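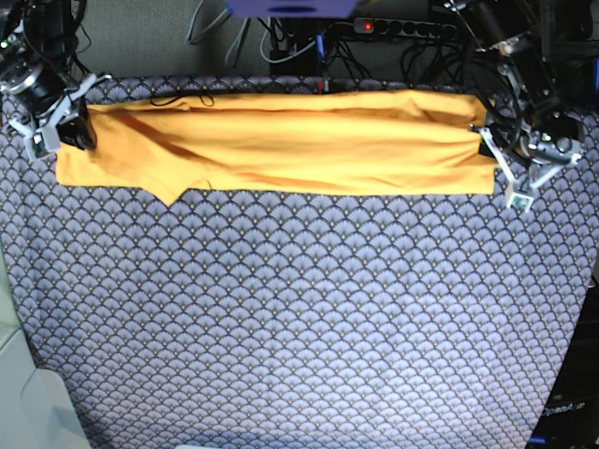
Waltraud Lammers wrote in to ask why the weekend total she pulled for one film on Friday night was lower by Monday, and whether that meant Stateo had lost some of her ticket sales. It hadn't. What she pulled was an estimate, and the software doesn't do much to warn you about that.

4.2 Setting up a daily box office report

Before you start, you need a Stateo login with reporting rights and at least one theater feed. Arnov feeds connect directly. Vilel feeds have to be uploaded by hand, whatever the sales sheet says.

1. Open Reports and choose New Daily Chart.

2. Under Source, select your feeds. The limit is 100 per chart.

3. Set Day Ends At to 5 a.m. The default is midnight, which puts the second half of a late show's concession and walk-up sales on the wrong day.

4. Under Figures, choose Reported Only. The other setting, Smart Fill, guesses at theaters that haven't sent numbers yet.

5. Set Previews to Separate Line. If you leave it on Automatic, Thursday previews get folded into opening day – and your opening day will look better than it was.

6. Click Run, then check the Coverage box at the top right. Don't send the chart to anyone if it reads below 87 percent.

Note: Coverage counts theaters, not screens. One missing multiplex hurts more than the percentage suggests.

Caution: Changing Day Ends At rewrites every saved chart that uses the same feeds. There is no undo. Export your old charts first.

Checking the result

7. Pick one theater you can call and compare its ticket count with the chart. In Thitima Sangkhawat's test file the count should be 3,752. If yours comes out higher, a feed has been added twice.

8. Remove the duplicate under Sources and run the chart again. The Merge Duplicates button is supposed to do this for you. In our tests it missed any theater whose name was spelled two ways.

Note: The "Confidence" stars next to each title come from the Pfeiffer add-on. We have asked how they are worked out and have no answer so far. To hide them, go to View and clear Show Stars.

For weekly charts, see 4.3.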